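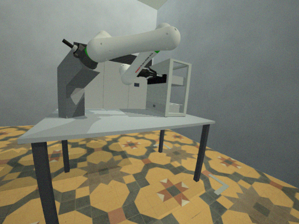
The Clender is a bench-mounted handling cell for store rooms, dispensaries and small parts counters where staff spend much of the day putting things onto shelves and taking them off again. It is supplied by Fekeck as a complete station and is set up on site in one visit. The arm sits on a dark grey pedestal at one end of the table and reaches across to an open-fronted shelf unit at the other, so the whole job is done above the tabletop. Staff can keep using the room's cupboards and benches as they do now.

What it does
The Clender picks up items one at a time, moves them between the table and the shelf, and logs each move. It is meant for light, repetitive handling. Anything awkward, leaking, unlabelled or fragile is still a job for a person, and the cell will stop and ask when it meets an item it has no record of.
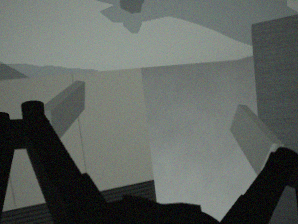

Two-sided gripper, open. The fingertip pads face each other across the gap.

What changes for staff
Most sites begin with the restocking run at the end of the day. At our Craddock store, this used to take one person 70 minutes. It now takes 13 minutes of staff time, nearly all of it tipping out cartons and checking labels before the cell starts. The closing shift has been kept at the same number of people, and the spare time goes to returns and phone orders.

There is some new work as well. Someone on each shift has to know how to pause the cell, clear a dropped item and restart the list. Pads need a wipe at the start of the day and a look over once a week. Staff at Craddock also asked for the cell to be off during the morning rush, when people are in and out for urgent items, and that is now a standard setting.

We recommend talking to the people who do the shelving before choosing a spot for the table. They know which items are always in the wrong place.

Romesero scheduling software
Each Clender comes with Romesero, which runs on an ordinary desktop computer. Lists can be typed in, imported from a spreadsheet or repeated from an earlier day. Every user has their own login. Romesero records item movements and stoppages and does not score or time individual staff.

Training
Two half-day sessions, held at your site, are included in the price. The first covers everyday use and the second covers stoppages and cleaning. Refresher sessions can be booked at any time.

Ordering details
Delivery: 40 working days from signed order
Warranty: 13 months, parts and labour
Spare fingertip pads: $49 per pair
Romesero updates: included during warranty
Site visit before purchase: no charge

Orders placed in December are delivered in the new year. Prices current at 22 Feb 2025.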